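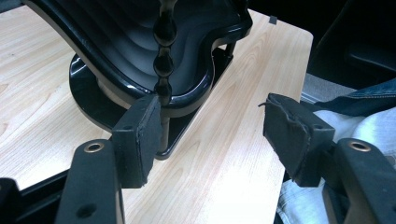
1/7

So the gripper log from this week is mostly me being annoyed at foam. The foam on the right pad is coming away along the top and there's a curled strip sticking straight up. Guess what loves to snag on a string of shiny beads!

First sign of trouble was the close on the black stand. Jaw position read fine, grip read fine, and then the beads came along for the ride and the whole thing went over. Twice more after that, so 3 tips total.

I blamed the glossy black at first (glare messes with our tracking, always has). Thabiso Steyn looked at the clips and said no, check your pads. Fine, Thabiso.

The Rernton pads are supposed to be good for 1000 closes. I went back through the Trovis log and we passed 1000 a while ago - no warning set, my fault.

What bugs me more is that the software called all of those grasps good. It only looks at finger width. A fold of loose foam and a real grip look the same to it.

Lwazi Van der Merwe wants both pads swapped even though the left one is only frayed at the lower corner. I'm with Lwazi. We have 2 spares and I'd rather use them.

New rule for the bench: look at the foam before every session, and pull the last batch of grasps out of the training set until somebody has watched them. That somebody is me, apparently - send snacks.

Filed under: Grippers & Gremlins

More from this author
Ullov wrist joint, the squeak is back
Garside bench notes for December
Why I stopped trusting finger width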